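Gripper comparison, progress report to Modness
Reporting period ending March
Prepared by the Plamamholm handling group

Work since the last report has been on the first half of the comparison: the two candidate grippers, Halim and Pristik, run in simulation on the same arm model before any money goes on hardware. The Halim runs are finished. The Pristik runs are part done and the delay is explained further down.

The test task has not changed from the one agreed with you. The arm picks up a plain rod, turns it upright, holds it for 12 seconds and puts it back. Each gripper gets 200 attempts, with the start position of the rod shifted a little every time. An attempt counts as a pass if the rod is still upright at the end of the hold and is put down without being dropped. We record the slip along the fingers separately, so a pass with a lot of slip can be told from a clean one.

We spent longer than planned on the contact settings. The first set let the rod sink slowly through the fingers during the hold, and the results from those runs have been thrown away. The settings now in use were checked against hand calculations for a simple two-finger grip and are the same for both grippers. They will stay fixed until the end of the comparison.

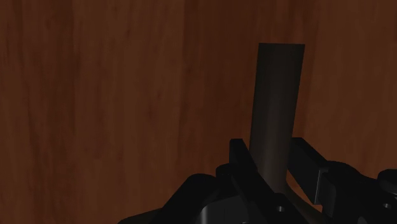

Camera placement took up most of the remaining time. The view we have settled on looks along the gripper from close in, so the fingers and the held part are always visible together. It has one weakness. With black fingers, a dark grey-brown rod and a reddish-brown wood surface behind, there is not much contrast on the shadowed side of the rod, and the edge finder we use to measure tilt loses that side more often than the other. The squared-off top end is picked up well, and for now tilt is worked out from the top edge and the lit side only. We would like to repeat a small batch with a paler background to see how much this matters — it is a change to the scene file and costs nothing except computer time.

The Pristik model arrived with the finger joints defined in a way our controller could not read. We rebuilt the joint file ourselves and the gripper now opens and closes as it should, but this pushed the start of its runs back by 2 weeks. We do not want to quote a pass rate for either gripper until both sets are complete, as the half-finished figures would be read as a result.

Spending is within the agreed amount. The hardware line has not been touched. The only extra cost was storage for the recorded runs, which was met from the computing line.

Next period:

Finish the Pristik runs.
Repeat the small batch with the paler background.
Send Modness the full table of passes, drops and slip for both grippers.
Agree which gripper to buy for the bench trials at Plamamholm.

We need one decision from you. The bench trials could use the same plain rod or move straight to the parts from your packing line. The second would be more useful to you but would make it harder to compare the bench results with the simulated ones. Our preference is to start with the rod and bring in the parts once the first bench set is done. Please let us know before the gripper order is placed, as the choice affects which finger pads we ask for.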